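Our Local Knowledge Quiz: how it went and what we learned
Student project report, by Trí Tăng and Mỹ Lâm (I'm Trí, I did the typing!)

So our class had to pick a project about the place we live, and Mỹ Lâm and I decided to write a general knowledge quiz on Mondelville. She wanted history, I wanted rivers and bridges, and we ended up doing both because neither of us would give in. We wrote 15 questions in the first week and then threw out about half of them (too easy, or we couldn't find the same answer in two places).

Most of our facts came from the Gellard reading room, which is only open until five and has one working printer. The old town handbooks were the best thing we found. They list every ferry, mill and school, and the person who wrote them clearly loved ferries. The worst part was spelling. Clevumbridge shows up three different ways depending on which handbook you open, and we argued over that for a whole lunch period before going with the one on the road sign.

We made a rule that a question only went in if two sources agreed. That killed my favorite one, about the oldest mill, and I'm still a little sore about it. It did save us on the bridge question, though, where one handbook was off by a couple of years.
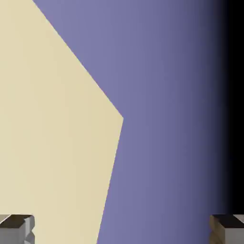 In what year did the road bridge at Clevumbridge open to traffic?

It opened in 1960, taking over from the ferry that used to cross there.

That one turned out to be our hardest. We tried the finished quiz on 15 people from the year below, and only 3 got the bridge right. Lots of them guessed way too early, I think because it looks so old! Nearly everyone knew the river, and the market questions went really well too, especially the one about Văn, the noodle place that has been on the corner forever.

If we did it again I'd start the checking in January and leave more time for the try-out. Mỹ Lâm says she'd also put in a round on local plants, and she already has a list going in the back of her math notebook. We're keeping the answer sheet in the blue folder for whoever wants to use it next year.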